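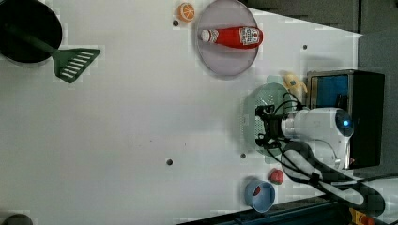
锅铲、盘子、番茄酱瓶,收桌前先归一归

厨房台面、锅铲碗盘的零碎办法,攒了一阵子,想到哪写到哪,顺序乱,凑合看。

先说白色台面。白台面显脏,油手一摸就是一片灰印子。别上来就用钢丝球,刮花了更藏污。温水加一点洗洁精,抹布拧到不滴水,顺一个方向擦,擦完换干布再走一遍。干布这一遍别省,水印全靠它。

酱油印、茶印:小苏打加水调成糊,糊上去,等8分钟,湿布带走。咖喱印难一点,糊两回,还有点黄就算了,靠窗的台面晒几天会自己淡下去。石材台面不要用白醋,会咬出白斑,我家窗台那块就是这么毁的,现在上面压着个花盆。

胶印(撕标签剩下那种)抹点食用油,放一会儿,用旧会员卡刮。刮完再用洗洁精去油。吹风机也行,热风对着吹,边吹边撕,慢慢来。

塑料锅铲。尼龙的、硅胶的都一样,别搁在热锅里不管。铲头软了会翘边,翘了就铲不干净锅底。炒完顺手放到旁边的小碟上。带缝的漏铲,缝里最容易糊东西,蛋液、面糊干在里面抠都抠不动,用完马上冲。冲不掉的拿旧牙刷横着刷,在刷不掉就泡热水。铲柄根部那个接缝也要刷,很多人只洗铲头。

边缘起毛了就换。别舍不得。

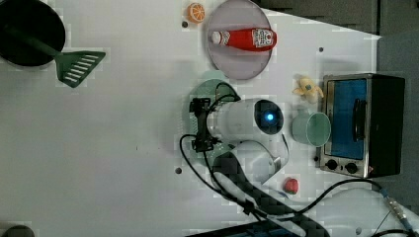
不粘锅另说。热锅不要直接冲冷水,锅底会变形,放灶上一圈油全流到边上去。晾到手能摸再洗。软海绵,不用洗碗机。叠着收的话中间垫一张厨房纸,或者旧毛巾剪成圆的,剪大一点没关系。我用的锅是Patness的平底,涂层一般,垫着收也撑了好几年。锅底外面的黑油垢:大一点的盆,热水,小苏打多放,泡一夜,早上一擦掉一半,剩下一半再来一遍。

铁锅反过来,洗完必须烧干,趁温抹薄油。薄,纸巾蘸一下就够,抹厚了发粘,还招灰。

塑料盘、仿瓷盘。浅色的最怕番茄和红油。盛之前先过一下冷水,盘面湿着,颜色就不太吃进去。已经染红的,洗洁精加一小撮盐,用纸巾团着揉,再拿去晒。仿瓷的不要进微波炉,这个不是省事的时候。盘子叠太高底下的容易裂,一摞多于8个就分两摞。

番茄酱、蚝油这类瓶子。
瓶口先擦再盖。干在瓶口的那圈酱不擦,下次一挤喷一手。
快用完挤不出来的:倒立放杯子里,隔夜。急用就抓着瓶底甩几下,盖子拧紧了再甩!
蚝油开了要进冰箱,很多人放灶台边,夏天尤其不行。番茄酱也进冰箱。生抽看瓶身写的。
瓶身贴一小条美纹胶带,写开封月份,比如“7月”,一眼就知道。日期写那么细没用,写了也不看。
冰箱门上那层,瓶底容易漏一圈粘的,铺张厨房纸,脏了抽走。

切开的柠檬橙子。切面朝下扣在小碟里,比包保鲜膜强,膜老是粘不住。放两三天干了也别扔,切面蘸盐擦水龙头,擦水槽边,亮得很。皮攒着,丢壶里加水煮开,去水垢,倒掉后多冲两遍。微波炉有味道,碗里放水放几片橙皮,转4分钟,门关着再闷一会儿,里面的油点子用布一抹就下来了。碗烫,戴手套拿。

砧板。生熟分开,老话了。立着晾,不要平放,平放底下那面永远是潮的。木砧板撒粗盐,用半个柠檬搓,冲净立起来。塑料的刀痕里发黑,用稀释漂白水盖纸巾敷着,敷完多冲。漂白水千万别和洁厕的东西混用,也别和醋混,开窗。 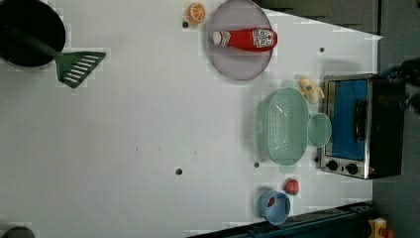 抽屉收纳这块试过好几种,Dristine的那种分格盒,格子太小,长柄的东西塞不进去,最后拿来装电池和橡皮筋了。长柄的还是竖着插桶里方便,桶底垫块海绵,不响,也吸水,隔几天拿出来挤一挤晒晒。要挂的话,粘钩贴之前墙面先用酒精擦,贴好等一天再挂东西,马上挂十有八九掉。瓷砖缝上别贴,贴不牢。

抹布分三块:擦桌、擦灶、擦地,颜色不一样就行。每天晚上收工后开水烫一下,拧干摊开晾,别团在水槽边。有酸味就煮,加一勺小苏打,煮3分钟。还有味就降级去擦地。

水槽滤网:旧丝袜剪一段套上,渣子全在里头,一拎就走。下水慢,先热水后小苏打后白醋,冒泡等一等,再一壶热水。真堵死了这招没用,还是得拆弯管,底下先放盆。先放盆!

木勺木筷长期发乌的,淘米水泡半天,晒透了再收。发霉的直接扔,别心疼那几块钱。

小零碎:
剪刀钝了,拿锡纸叠几层剪十来下。
玻璃杯套死了拔不开,里面那只装冰水,外面那只坐温水,轻轻转。
保鲜膜放冰箱里冻一下,不那么乱粘,好撕。
手上有蒜味,在不锈钢水龙头上搓,冲水搓。
洗碗海绵勤换,挤出来的水浑了就是该换了,旧的剪个角做记号,去刷鞋。
盐结块,放几粒生米进去。糖结块放一片苹果皮,过一晚就松,记得把苹果皮拿出来,我忘过一回,长毛了。

还有抽油烟机的油杯,底下先垫一层保鲜膜或者倒一点点洗洁精水再装回去,下次倒的时候油不挂壁,一冲就净。滤网拆下来泡热水加碱面,戴手套,碱面烧手。洗完要晾透了再装,湿着装回去,开机会往下滴黄水,滴锅里那一锅菜就白炒了。

烤箱里面的下次再写,手头那个炉门玻璃还没擦出来。

联系我们:Endero生活小站 编辑部信箱见首页 | © Endero 版权所有,转载请注明出处 | 返回顶部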